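About Govance

Govance Capital Advisors is an independent investment advisory firm serving individuals, family trusts, small foundations and employer retirement plans. The firm manages portfolios of publicly traded stocks, investment-grade bonds and cash reserves on behalf of 291 client households and institutions. It is owned entirely by its working partners and has no parent company, outside shareholders or affiliated brokerage.

Our History

The firm was established as Bruvelo & Company, a two-room office that prepared bond research for regional banks. Its founders began accepting private accounts at the request of several of those banks' retired officers, and within a few years the research business had become the smaller part of the work. The present name was adopted when Bruvelo & Company combined with Czarnecka Trust Services, whose clients were chiefly widows, estates and charitable funds. The trust practice continues today as a separate department under the Czarnecka name.

The Skatholm office opened in August of the year following the merger. It houses our fixed income desk, the records department and the client meeting rooms. A staff of 35 is divided between the two locations.

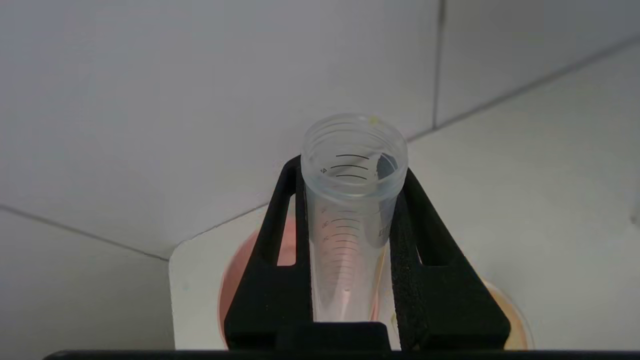
Investment Approach

Each account is governed by a written policy statement, agreed upon with the client before any funds are invested. The statement sets out the purpose of the account, the income required from it, the range within which stocks and bonds may be held, and any securities the client does not wish to own. Policy statements are reviewed annually and whenever a client's circumstances change.

Our analysts follow a list of 89 companies. A company is added to the list only after its financial statements for a full business cycle have been examined and a second analyst has prepared a separate report. We do not purchase shares on margin, sell short or take part in initial public offerings. Bonds are generally held to maturity, with maturities spaced so that a portion of each portfolio comes due every year.

During periods of market decline the firm does not issue forecasts. Clients receive a letter stating what is held in their accounts, what has been bought or sold, and whether the account remains within the limits of its policy statement.

Fees and Custody

Govance is compensated solely by fees paid by its clients. The annual fee is calculated as a percentage of assets under management and billed quarterly in arrears. The firm accepts no commissions, referral payments or research credits. Client assets are held in the client's own name by an independent custodian, which sends statements directly to the client.

Community and Education

The firm sponsors an evening lecture series on household finance, open to the public without charge. Topics have included reading a mutual fund prospectus, the taxation of inherited property and the duties of an executor. The Skatholm office also maintains a reading room with more than 1000 volumes on banking and market history, available to students by appointment.

Important Information

Investment in securities involves risk, including possible loss of principal. Past performance does not guarantee future results. Nothing on this page should be taken as a recommendation to buy or sell any security. A copy of the firm's disclosure brochure will be mailed upon request.

Page last reviewed October 23, 2018.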